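# Gripper timing in the simulator, part two

12/04/2025

Most of this week went on the wrist view in Irnham, the simulator I use for the pick-and-place work. I start every test from an open gripper over a bare table.

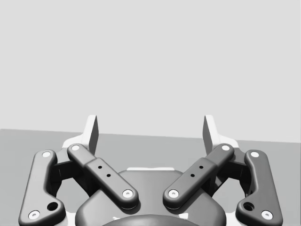 ## What was wrong

The controller (Gokstead, my own code, a few years old now) sends the fingers a target and then waits for them to settle. In the simulator it would sometimes report "closed" while the two pads were still moving. The planner then started the lift early and left the part behind.

I blamed the contact settings first and lost two evenings to them. Friction, damping, solver steps -- none of it made any difference. The fault was in how I read the joints. Each finger runs on a pair of links, and I was checking the inner link only. In my model the outer one lags a little behind it, so the check passed too soon.

## The fix

Gokstead now reads both links on both sides and waits until all of them are under the speed limit for 13 steps in a row. I tried smaller values and still got the odd early lift. Larger ones just made everything slow.

I also changed the timeout from 2000 steps to 3000. A full close from wide open was finishing at step 2035 in the slowest case, so the old limit was cutting it off and logging a failed grasp. Some of the failures I wrote about in part one were probably this.

## Plain backgrounds

I've kept the wall and table grey for now. The perception side, Batness, masks out the fingers before it looks for parts, and a dull background makes a bad mask easy to spot. The narrow pads are the hard bit. Their pale edges against a pale wall give the mask very little to work with, and it still nibbles at the tips.

Textures can go back in once the mask holds up. I have a set from the old Siregar project, though the file paths in it are a mess and I'll need to write a script to sort them out.

Next job is opening the gripper. The same check is used there and I haven't tested it yet.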